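Automation for Small Food Businesses
Handout 3: Reading a product offer (two-arm handling kits)
Thursday, December 20, 2018

Bring this handout to the seminar along with the Ondwood price sheet. We will use the same offer for the written exercise.

1. What is being sold

The Ondwood kit is a pair of small robot arms, each with a two-finger gripper and a camera close to the fingers. It is sold to kitchens and food packers for moving soft items between containers. Polach supplies the training and the first setting-up. Witkowska holds the service contract. These are three separate agreements, and a buyer who signs only the first gets the arms and a manual.

The trial task in the offer is plating steamed dumplings from a round steamer.

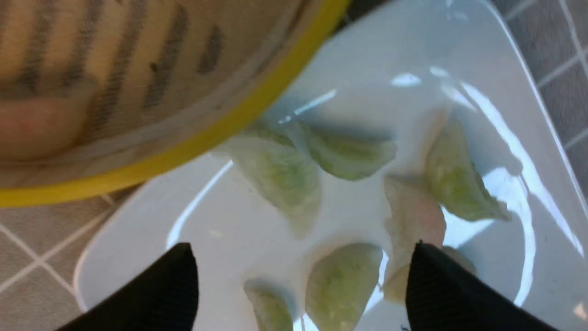
Soft food is harder to handle than boxes or bottles. A thin wrapper tears if the fingers close too far and slips if they do not close far enough. Shiny plates are a second difficulty, as bright reflections can hide the edge of a piece from the camera. When you read an offer, look for the items used in the trial and compare them with your own. A result obtained with bread rolls says little about dumplings.

2. What the price covers

Included: both arms, grippers, cameras, cables, control software, 21 days of remote support.
Not included: table, guarding, spare fingers, cleaning covers, travel.

The yearly service contract is 1,252 pounds. It pays for one visit and for parts that wear in normal use. Fingers count as wear parts only if the buyer has kept the cleaning log. This condition is on the back page of the contract and students miss it every year.

3. Layout of the work area

The supplier asks for a flat surface with the source container and the target plate close together, both within reach of the two arms. Cables need slack so that the arms can turn freely.
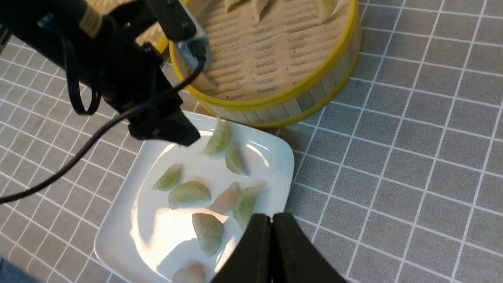

Check how much floor and bench space the layout takes once a person also has to stand there to change plates. The Skutstead bakery, our case from August, measured the bench and forgot the person. Their revised plan is in the case folder.

Also ask who resets the task when a piece is dropped. The offer says "operator assistance may be required" and gives no rate.

4. For the written exercise

Write one page to a kitchen owner who is thinking of buying the kit. State what the trial covers, what it leaves open, and which of the three agreements you would sign first. Give the full first-year cost with the excluded items priced separately. Quote the offer by clause number.

Pages over the limit will not be read.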